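We use cookies to keep you signed in and to remember your display settings. By continuing to browse you accept this. OK / Manage settings

Throw keeps sliding off the sofa and bunching at one end - how to fix it in place?

Asked March 2019 in Furniture and Soft Furnishings

I look after the furnishing of a long prefab room at Skeltside that is set up as a small living area. White walls, corrugated metal ceiling with beams, fluorescent fixtures. There is a sofa against one long wall with a black-and-white throw over it, plus some loose cushions in orange and green. The throw is a woven cotton one, 500 grams per square meter according to the care tag, bought from Kanavari. It is not fitted and has no ties.

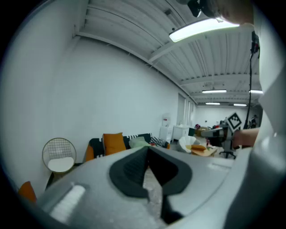

The sofa cover underneath is a smooth synthetic with very little grip. After a day of ordinary use the throw has moved forward and toward one arm, and it has to be pulled straight again. I would like it to stay put. The mustard cushion sits against the throw and the orange one usually ends up on the arm, and both of them migrate as well. The round gold wire chair next to the sofa has a loose seat pad with the same problem, though to a lesser degree.

Constraints:

- No staples, tacks or permanent adhesive. The sofa has to go back to Pledville in the condition it arrived in.
- The throw comes off for washing every 9 days, so anything I add must be removable in a couple of minutes.
- The seat cushions of the sofa are fixed to the frame at the back edge but open at the front and sides. There is a gap behind them that I can get my fingers into.

I have tried safety pins (they left small pulls in the weave) and tucking by hand (lasts until somebody sits down). A secondary question is whether the loose cushions should live on the sofa at all. They get carried off to the coffee table and the side table, and I spend more time collecting them than I do on the throw.

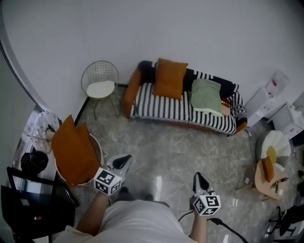

Measurements if they help: the throw is long enough to cover the back, the seat and the front of the seat with a hand's width left over. It is slightly narrower than the distance between the arms. The stripes run from back to front on the seat, so any sideways drift is very obvious.

2 answers

Answer 1 (accepted)

You have two separate movements and they need separate fixes.

Forward creep is caused by people sliding as they sit and stand. The fabric is pulled toward the front edge a little each time and there is nothing at the back to resist it. Use the gap you describe. Cut lengths of foam pipe insulation, the gray kind with a slit down one side, slightly shorter than the seat is wide. Lay the throw over the sofa, push a generous fold of it down into the gap along the whole width, then press the foam in on top of the fold. The foam expands and holds the fold. It pulls out by hand on wash day. Cardboard tubes also work but they crush within a few weeks, and a hard tube can be felt through a thin back cushion.

Sideways drift is a friction problem. Put open-mesh rug underlay between the sofa cover and the throw, on the seat only. Get the natural rubber or polyester-core type. The cheap PVC mesh can react with some synthetic covers and leave a yellowish grid, and if the sofa is going back to somebody you do not want that. Test a small piece on the underside of a seat cushion for a week before you commit. Trim it a couple of inches short on every side so that it does not show at the front.

Do the steps in this order:

1. Take everything off the sofa and vacuum the seat. Underlay does not grip on lint.
2. Lay the underlay flat and smooth it from the center outward.
3. Center the throw on the seat, using one stripe as a reference line against the middle of the sofa back.
4. Tuck and insert the foam.
5. Check the front overhang and even it up before anybody sits down.

Your throw is narrower than the seat, so there is nothing to tuck at the arms. Leave an equal strip uncovered at each end. If you pull it over to meet one arm it will bunch there, because that side then takes all the slack.

For the wire chair, sew two short lengths of tape to the underside of the pad and tie them through the mesh. A single knot is enough. If you don't want to sew, an offcut of the same underlay under the pad will reduce the movement but not stop it.

Comment from the person who asked: Foam and underlay fitted. The throw has moved less than a finger's width in the first week. I used one full length of foam and one short piece at the end where the gap is wider. I will look at it again in May, when the heavier throw goes into storage.

Answer 2

Just buy a fitted cover. Boström does stretch ones with elastic and foam strips included, and they go in the machine. Throws on sofas are decorative and always slip - no fix lasts.

On the cushions, keep fewer of them. Put one in the corner you want people to lean on and store the rest in a basket by the wall. If they are already being taken to the tables then they are not needed on the sofa.

Comment: A fitted cover would work but the question says the throw stays. Agree about the basket. Pick an open one with no lid or the cushions will end up on top of it.

Comment: Check the arm shape before ordering any stretch cover. The ones I have handled fit square arms reasonably and rounded arms badly, and the seams end up in the wrong place.

This question has been viewed 2,620 times.

Contact us - Terms of use - Copyright the site and its contributors - Back to top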